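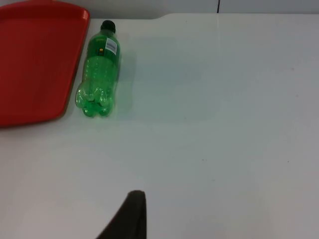
Green soda bottle with its black cap on, lying on its side on a white tabletop.

Home Kitchen Garden Cleaning Crafts Contact

How I Get Labels Off Soda Bottles (Sticky Gunk and All)

I go through a lot of green bottles in August. They end up as little watering bulbs for my tomatoes, or as vases on the porch when my sister comes over, and either way I can't stand a leftover barcode staring at me. So I've gotten pretty quick at stripping them, and a few of you asked how!

You'll need an empty bottle with its cap, a sink or dishpan, baking soda, cooking oil, dish soap and an old rag. A plastic scraper is handy if you have one (mine is a Cusen one from the dollar bin, but an expired library card does the same job).

First, finish the soda. Sounds silly, but I've tried this with a full bottle and it's heavy and slippery and it got away from me and rolled right under the stove. Rinse it out a couple of times until it stops smelling sweet.

Now fill the bottle with warm water from the tap and screw the cap back on tight. Warm, please – not boiling! Soda bottles shrink and go all wonky if the water's too hot, and the little feet on the bottom are usually what warps on me first. Lay it on its side and leave it for 4 minutes. The warmth softens the glue from the inside, which still feels like a magic trick.

Pick at one corner of the label with your fingernail and pull slowly, keeping your hand low and close to the bottle. If it starts to tear, stop and come at it from the opposite corner. Wraparound plastic labels mostly come off in one go. Paper ones are crankier and leave fuzz behind.

For the fuzz, mix a spoonful of baking soda with a spoonful of oil and smear it on thick. I leave mine for half an hour, or through one episode of whatever I'm watching. Then rub in circles with the rag. Don't use a steel scrubber, it scratches the green and you'll see every line when the sun comes through.

Wash with dish soap and hot-ish tap water, and do it twice. The oil hangs on longer than you'd think, and paint won't stick to it.

My neighbor Lachlan Brunton swears by rubbing alcohol on the last bits of glue, and it does work for stubborn spots. I just don't love the smell in my kitchen. Stand the bottle upside down in the dish rack overnight with the cap off, and wash the cap separately – the threads get sticky too.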